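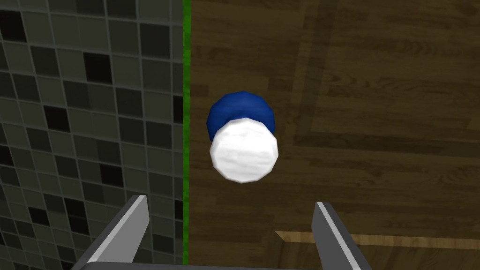 Blue on top, white below, purpose unknown. Gripper open and waiting.

June, and the Tostora trial has reached the stage where I dream in floor tiles. Up at six, tea, toast, logged in before seven with the idea of getting a clear run before Saqib woke up and started sending me messages with numbers in them.

For anyone reading this after my death: Tostora is the simulator that Heltulov would like Wonholm to rent. It gives you a two-armed robot and a great many made-up rooms, and the notion is that our software learns its manners in there before we let it near a real cupboard. The brochure promises 2,532 rooms. The price is 1,321 pounds a seat per month, a figure so oddly exact that Zarmeena Abbasi thinks they must have worked it out, and I think they must have rolled dice. We have two seats on trial. Saqib Butt has the other one and the better chair.

Spent the first hour on the blue and white thing. The catalogue calls it "small item, mixed", so I put in a support ticket asking what it is. Reply from Heltulov came back very quickly and said it was a small item. I've gone through bottle cap, egg in a hat, and a pot with ideas above its station. Seen from the gripper it has corners where it ought to have curves, like something whittled by a person in a hurry. Does it matter? Saqib says no, a round thing is a round thing. I say if we're to be charged for it I'd like to know what I'm picking up.

The wood I have no quarrel with. Knots, grain, the lot. Somebody over there loves wood. I wish the same person had been let loose on the small items.

Moved on to the room view at half past nine.

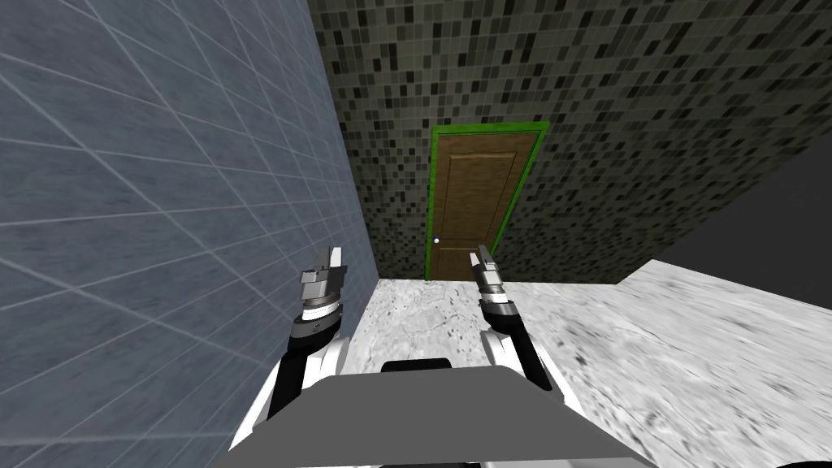
Both arms up, door shut. The green is their idea of a door frame.

I'd been looking forward to the door. Doors are where the old Grigaitė package fell to bits for us: the handle was a painted-on picture of a handle, and we spent the best part of a winter teaching a robot to stroke it. Tostora's has a proper round white knob, sticking out where a knob should be, and panels, and a frame of such a green that I went and checked my monitor settings. Then I went and checked Saqib's. Same green. He'd assumed it was a warning of some kind and had been keeping his robot away from it since he started.

I like the head view, I'll put that down while I remember. You get both arms and the grey plate between them, and you do feel rather as though you've sat up in bed and found you've been replaced. The fingers come up pale against the door. It makes planning a reach much easier than the overhead map we're used to, and I said so in my notes, under Good, where it had been lonely.

Under Less Good: the decorating. Big blue-grey squares on one wall, tiny dark squares on the next, marble on the floor, and a patch of it off to the right that looks as if it's been wiped with a greasy cloth. I know the point is variety. The sales chap explained it on the call, that if the robot sees every ugly room there is, it won't be put off by ours. Fine. But I have to sit in them too. My mother would have walked straight out of that one.

Zarmeena rang at eleven to ask whether it was Yes, No, or Yes With A Face. I said I was still picking things up. She said the budget has to go in and she'd take a face.

Cheese sandwich at the desk. Rain on the skylight, and the bucket under it still hasn't been emptied by whoever thinks it's my turn.

After lunch I tried the wrist view from the other side, to see whether changing where you come from changes what you see, as it ought to.
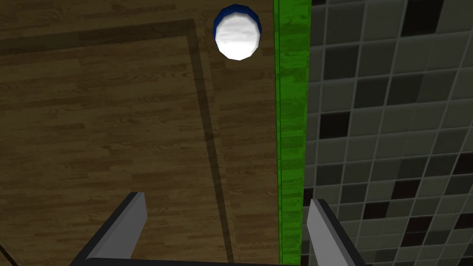 Green strip on the right now. The item has more blue rim and less mystery from this side. Slightly less.

It does, and I was grudgingly pleased. With the strip and the small tiles to the right, and a long dark stripe running down the boards, the picture is busy enough to be a fair test. Our software has always been a snob about dark lines on floors. It treats them as cliffs. I spent an age in the old package persuading it that a stripe was a stripe, and I'd quite like to know if the lesson stuck, so that's gone on the list for tomorrow: 100 runs, same item, stripe in view, and I'm not allowed to fiddle in the middle.

I could not decide whether the stripe is a border in the wood or a shadow of something. Asked support. Support said it was "part of the environment". I'm starting to admire them. You couldn't get a straight answer out of that desk with both grippers.

Saqib came over with a biscuit at three and we had our usual argument. He wants the number of rooms, as many as they've got, and doesn't care if they're all public lavatories. I want fewer rooms and things in them I can name. He says I'm reviewing it like a holiday let. I said well, we're renting it, and he took the biscuit away again.

Last job was a look at the gripper on its own, with nothing to reach for, so I could write a paragraph about lighting.

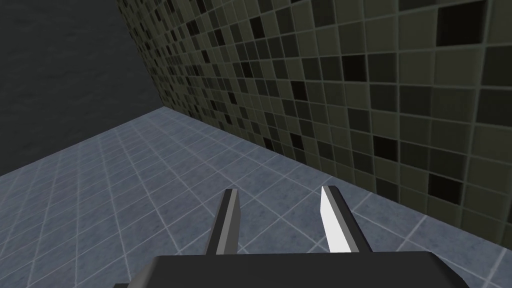 Open fingers over blue-grey tiles. One side gets all the light.

The right finger catches the light like a polished tooth and the left one sulks. I'd marked that down as a fault before it dawned on me that our real gripper does much the same in the lab by four in the afternoon, and we've complained about it for years. So that moved up to Good. Good now has some 12 lines in it, which annoys me, as I'd been planning a rude report.

The mosaic in there leans towards olive, with the odd black tile thrown in, and the rows bend a bit out at the edge of the view. I don't mind the bend. Real wide lenses do it. The olive I'm less ready to forgive.

Wrote to Zarmeena at ten to six: Yes With A Face, one seat for now, and could she get them to come down on the price and tell us what the small item is. Saqib has asked for two seats in a separate email, with a graph.

Home, soup, shower. Stood there for a good while looking at the grouting. Must ring the plumber about the tap.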